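The Wednesday Meeting

Noelia Calvo had been in charge of the Viltardale office for eight days when she ran her first staff meeting. Her predecessor had left her a folder with the agenda template in it. The template had 20 items. The last one said "Other."

She got to the conference room at a quarter to nine and put a printed agenda at each seat. Goicoechea was already there, eating a roll over a napkin.

"We don't use those," he said, looking at the paper.

"What do you use?"

"Stenby talks, and then we go."

Stenby came in at nine with his coat on. He ran purchasing and had been there longer than the carpet. He picked up the agenda, read both sides, and sat down on it, probably by accident. The others came in behind him and took what were clearly their own chairs. The one left for Noelia was by the radiator.

She thanked everyone for coming and said she would like to start with the budget. Stenby said that before they did the budget, they ought to settle the Grornimthorpe matter.

"Is that on the list?" she asked.

"It's been going since spring," he said.

Grornimthorpe was the other office, 80 miles up the road. In April it had borrowed 4,000 folders from Viltardale for a mailing. It had sent back a box of binder clips and a thank-you card. Stenby had the card with him. He passed it around the table, and everyone read it, though Noelia could tell they had all read it before.

"What would you like to do about it?" she said.

That stopped him. He took his coat off and hung it on the back of the chair.

"I'd like it to be in the minutes," he said.

"Who takes the minutes?"

They looked at each other. Goicoechea folded his napkin. A woman from accounts named Pru said that a man called Len used to take them, but Len had retired, and she didn't think he had written much down toward the end. 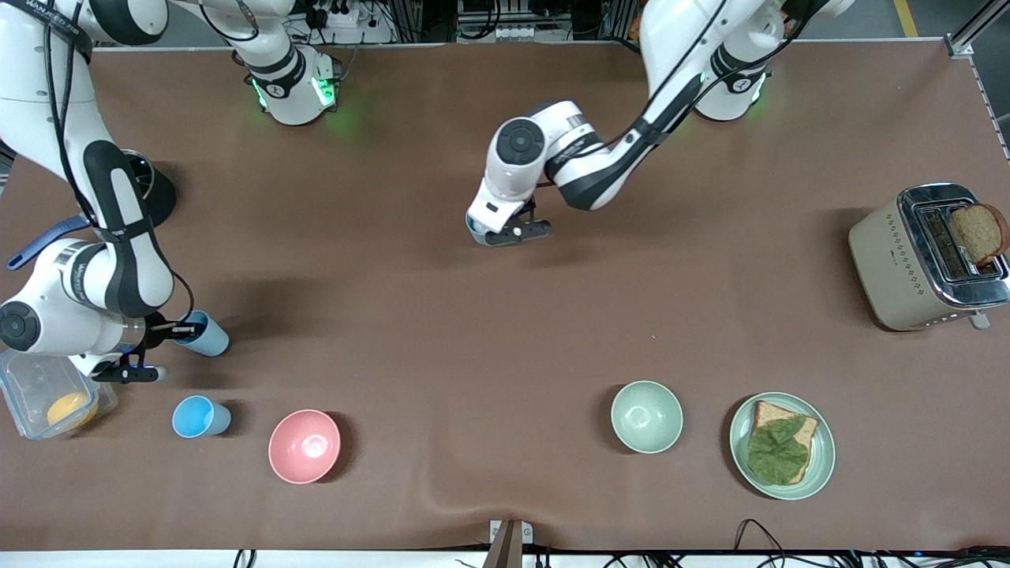
The Minutes

Noelia took them herself. She wrote "Folders, 4,000, loaned to Grornimthorpe in April, not returned." She read it aloud. Stenby asked her to change "loaned" to "lent," and she did.

"And the clips?" said Pru.

She added the clips.

After that the meeting went faster than she had expected. They did the budget. They did the parking spaces and the new phone list. Goicoechea asked a question about the holiday schedule and wrote down the answer on the back of his agenda. At ten she said they would leave the other items for next week, and people pushed their chairs in and went out.

Stenby stayed. He peeled his agenda off the seat and flattened it on the table with his hand.

"Will you type those up?" he asked.

"This afternoon."

"Could I have a copy?"

She said everyone would get a copy. He nodded and put the thank-you card in his inside pocket. At the door he turned around and told her the radiator came on in October and she would want a different chair by then. Then he went back to purchasing, and she carried her notes down the hall to look for a stapler.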